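Zellcombe board not detected after bootloader update

Minby Makers Forum > Boards and Programming

rikbridge_dan
Hello everybody. I have a Zellcombe 328 board, the older version with the small switch near the USB socket. After I wrote the new bootloader, the IDE does not see the port any more. The power LED is on. I tried 4 cables and two computers. What do I do wrong?

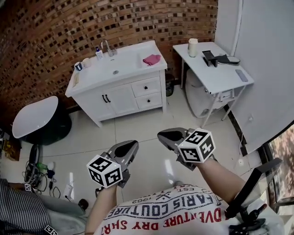
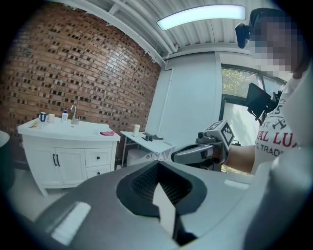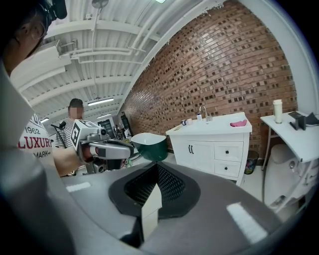 Hand-held grippers, three views

solderpaste
Which position is the switch in? On the old version it must be on AUTO when you upload, otherwise the sketch never starts to load.

rikbridge_dan
It is on AUTO. I tried also MANUAL and pressed reset by hand, same result.

mcintyre_fan
Then the bootloader is broken and you must burn it again with a programmer. The switch has no meaning in this case.

solderpaste
I do not agree. A broken bootloader does not make the port disappear. The port comes from the USB chip, and this is a separate part. If there is no port, look at the driver or at the USB chip first.

mcintyre_fan
On my board the port was gone after exactly this update. I burned the bootloader again and it came back.

solderpaste
Maybe you also restarted the computer in between? I only ask.

Diane Boychuk
Both things can happen, but please check the simple one first. Remove the 28 pin chip from the socket (power off!) and connect the board without it. If the port appears, the USB side is fine and the problem is in the chip or its bootloader. If nothing appears, burning again will not help you.

rikbridge_dan
Thank you Diane. I took out the chip and the port is there! So mcintyre_fan was right?

Diane Boychuk
Partly. Look if a pin is bent or if the chip was one hole too far to the side. It can pull the supply down so much that the USB chip does not start.

rikbridge_dan
One leg was folded under the chip. I made it straight with tweezers and now I have the port with the chip inside. Upload still fails with "not in sync".

mcintyre_fan
As I said, burn the bootloader. Set the programmer to the slow clock, mine worked only with 500 kHz or less.

solderpaste
OK, for the sync error I agree with this. For the port I was not so wrong :)

rikbridge_dan
I have no programmer here. I will borrow one and write again when I have tried it.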